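Le blason de Drevudo

Le dossier portait le numéro 117 et tenait dans une chemise grise. L'expert l'ouvrit à sept heures du matin, avant l'arrivée des délégués, et relut le blasonnement proposé : d'azur au pont de deux arches d'argent, maçonné de sable, soutenu d'une onde du second, au chef de gueules chargé de quatre clous d'or.

La ville de Drevudo n'avait jamais eu d'armes. Elle était née de la réunion de deux communes, Nuvside sur la rive haute et Prenix sur la rive basse, et l'arrêté de fusion prévoyait qu'un emblème commun serait adopté avant la fin du mois d'août. Nuvside apportait un pont. Prenix apportait des clous, souvenir d'une clouterie fermée depuis longtemps. L'onde était une idée du cabinet Fashola, chargé de la mise au net, qui facturait à la pièce et avait compté l'onde séparément.

L'expert prit son crayon et nota les défauts dans l'ordre où il les rencontrait.

Premier défaut : l'azur et l'onde. « Du second » renvoyait à l'argent, or le dessin joint montrait une onde bleue plus claire que le champ. Le texte et la figure ne concordaient pas. En cas de désaccord, le texte prévaut ; il fallait donc corriger le dessin, et le dessin avait déjà été gravé sur la plaque du nouveau pont.

Deuxième défaut : le chef de gueules sur champ d'azur. Couleur sur couleur. Certains auteurs admettent que le chef soit cousu et échappe ainsi à la règle. L'expert ne l'admettait que pour les armes anciennes. Il écrivit « cousu ? » dans la marge, puis repassa sur le point d'interrogation.

Troisième défaut : les clous. La position n'était pas indiquée. Quatre clous rangés en fasce, la pointe en bas, c'était l'usage le plus probable ; mais le délégué de Prenix avait envoyé une lettre où il les voulait appointés deux à deux, les pointes se faisant face, parce que l'enseigne de la clouterie les portait ainsi. Il avait joint un relevé de l'enseigne, fait de mémoire.

Les délégués arrivèrent à neuf heures. Ils s'assirent de part et d'autre de la table, rive haute à gauche, rive basse à droite, et l'expert lut ses remarques sans lever les yeux. Sur l'onde, personne ne protesta. Sur le chef, le délégué de Nuvside demanda si l'on pouvait le supprimer. Celui de Prenix répondit que supprimer le chef revenait à supprimer Prenix.

L'expert proposa de changer l'émail. Un chef d'or, quatre clous de gueules : la règle était sauve, le nombre aussi. On lui objecta que des clous rouges avaient l'air rouillés. Il répondit que l'héraldique ne connaît pas la rouille, seulement le gueules, et qu'un clou de gueules n'est ni neuf ni vieux.

On passa à la disposition. Il traça au tableau les deux solutions, en fasce d'abord, appointés ensuite, et laissa un intervalle entre les pointes, car des pièces appointées s'affrontent sans nécessairement se toucher. 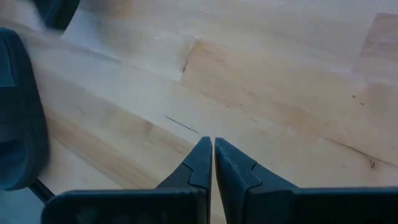

À Prenix, fit remarquer la déléguée adjointe, les pointes se touchaient. Elle tenait la chose de son père, qui passait sous l'enseigne tous les matins, et elle ajouta qu'un intervalle, même mince, serait lu là-bas comme la rivière, et la rivière comme un reproche. Que l'on mette les pointes au contact, ou que l'on mette les clous en fasce et qu'on n'en parle plus.

L'expert réfléchit. Le contact pouvait se blasonner, à condition de le dire. Il pesa deux formules, en écarta une qui obligeait à décrire les têtes, et dicta : d'azur au pont de deux arches d'argent, maçonné de sable, soutenu d'une onde du même métal – ici le délégué de Nuvside leva la main, puis la baissa – au chef d'or chargé de quatre clous de gueules posés en fasce et appointés deux à deux, les pointes se touchant.

Il relut. « Du même métal » restait ambigu depuis l'introduction du sable ; il raya et mit « d'argent ». La répétition était laide, elle était exacte.

Le vote eut lieu à onze heures. Sept voix pour, quatre contre, dont une de chaque rive au moins, ce que l'expert consigna au procès-verbal bien que la procédure ne l'exigeât pas. Le cabinet Fashola fit savoir par téléphone que la reprise des clous serait comptée en supplément, par paire.

Restait la plaque du pont, avec son onde trop bleue. On décida qu'elle serait déposée et refaite. L'expert inscrivit la décision sur une feuille séparée, la glissa dans la chemise grise et reboucha son stylo. Par la fenêtre on entendait les voitures passer de Nuvside à Prenix.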